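Rack UPS switches to battery a few times a day, then right back. Bad unit?

Asked 20th December in Power and Backup

I have a Grollitz rack unit feeding one server, a switch and the phone gateway. Since October it clicks over to battery for a second or two and comes back. The log has 1211 transfer events in it. Nothing has gone down so far. The load shows 23 percent. 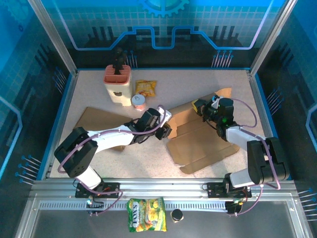
2 min read

The battery self test passes. Input voltage looks normal whenever I check the display. I moved the plug to another outlet on the same circuit and it made no difference. Is the unit failing, or is it the power in the building? It is out of warranty and I don't want to buy another one if I don't have to.

2 answers

Answer 1 (accepted)

Probably the building power, or the sensitivity setting. Many units ship set to high, and they will transfer on small dips that your server's power supply would ride through without trouble. Look in the setup menu for input sensitivity and drop it one step. Leave it for a few days and compare the log.

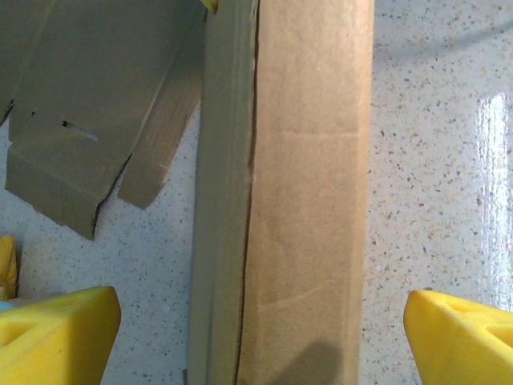
Kelmendi writes that lowering sensitivity only hides the problem if there is a loose neutral upstream, and that an electrician should check the panel before anything gets changed. Fair point. If your lights flicker when the unit clicks, do that first.

Also find out what else is on the circuit. A laser printer or a space heater will pull the voltage down every time it cycles. Ours was a printer. Log times that line up with working hours are a good clue. 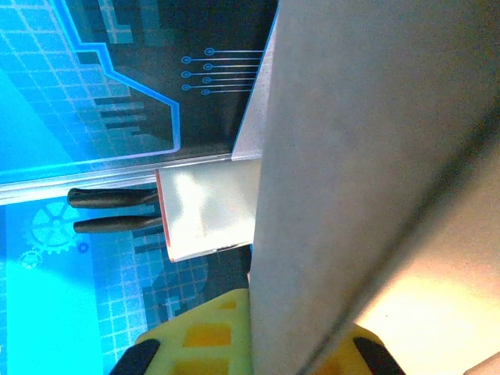 Answer 2

Replace the batteries. I had a Trivberg that did the same thing and new batteries fixed it, or it stopped around then anyway. Mine were four years old. I paid 200 for the set. The Kindlow manual page with the error codes gives a 404 now so I can't link it.

Comment: the self test passed, so I would try the setting first.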